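Refrigerator Placement and Door Access in a Shared Room
Student Project Report
Submitted 26 August 2022

1. Background

Our project looked at where a full-height refrigerator should stand in a room that is also used for desk work. The student residence at Cistulell has several rooms of this kind. They were laid out as study rooms, and refrigerators were added later wherever there was a free wall and an outlet. Residents had complained that some of them were awkward to open, and that food got left on the desks while people waited their turn.

We wanted to answer two questions. How much clear floor does a person need in front of the refrigerator to open it and load it comfortably? And does a desk next to the refrigerator help or get in the way?

2. Method

We worked through July. Floor plans were drawn by hand from tape measurements and then redrawn on the computer. We marked standing positions on the floor with masking tape and asked 22 residents to put away the same bag of groceries: milk, eggs, a bag of apples, two frozen meals and a jar of pickles. Each resident did this twice, once with the desk pushed up close to the refrigerator and once with the desk moved 28 inches away.

We timed each run from the moment the bag was set down until both doors were shut. Afterward the residents filled in a short form. The Lastar housing office lent us the room and let us move the furniture, provided we put it back the same day.

One problem came up early. The first tape we used, a Duratix floor tape, left a sticky line on the wood and had to be cleaned off with dish soap. We switched to painter's tape after that.

3. Results

With the desk close by, the average time to put the groceries away was 25 seconds. With the desk moved away it was longer, mainly from bending down to the bag on the floor. Most residents used the end of the desk as a place to set things before sorting them between the two compartments.

The drawback was crowding. When someone was seated at the end of the desk nearest the refrigerator, the person unloading had to reach around the chair. Four residents bumped it. Loose cords from desk lamps were also a nuisance near the walking path, and we now think they should be run along the wall.

4. Layout recommended

The refrigerator goes against the back wall, just past the right end of the desk, with open floor in front of the doors.

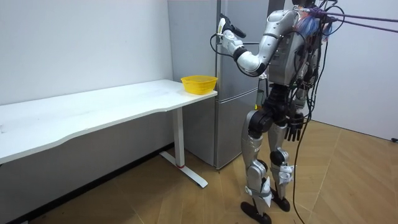
Mohammed thought the desk should still be shorter, saying that anyone working at that end would be asked to move every time somebody wanted milk. We agree that the last seat is a poor one for studying. Our suggestion is to keep the desk as it is but leave that end without a chair, so it can serve as a landing spot for groceries.

5. Costs and limits

The changes we propose come to $343 per room, mostly for cord covers and a new outlet. We did not test with two people unloading at once, and all our residents were right-handed. The side the doors open on would matter more in a narrower room, and we had no narrow room available to try it in.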